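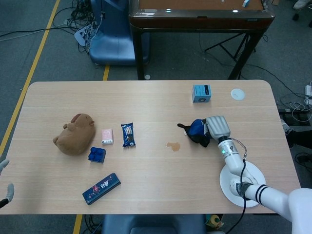
Notes for the club evening, March 14, 2025

Good evening everyone, and thank you for coming out in such foul weather. (Wait for the chairs to settle.)

I've been asked to talk about what it costs to run a small hillclimb car for a season, and I should say at the start that I'm no accountant, so please be gentle with me at the end.

Start with the Tasard. I bought her as a rolling shell for 3000 pounds, which felt like a bargain until I got her home and found the state of the rear subframe. (Pause, they usually laugh.) By the time she was ready for her first run at Skastent I had spent another 2277, and that was doing nearly all the work myself, in a garage with no heating.

Then tyres. A set of softs from Romanico came to 426 pounds last year, and I got through one full set and half of another. Somebody is bound to ask whether the cheaper ones will do. My answer is yes, for your first year, and I'd have learned more about the car if I had stuck with them.

Gearbox - tell the Ševčík story here, but keep it short this time! Second gear gone on the Saturday practice run, no spare, long drive home. The rebuild was 1000 pounds and I didn't have it, so I missed the October meeting.

Entry fees. Don't read the whole table out, it's on the handout. Do mention that entering early is cheaper at most of the hills, and that marshalling a day or two in the year is a lovely way to see how a meeting runs before you spend a penny on a car.

Sharing a car: both drivers pay an entry, but you split the tyres, the fuel and the towing. Agree beforehand who pays if it gets bent, and write it down, even between old friends.

Questions, then tea. Handouts are by the door.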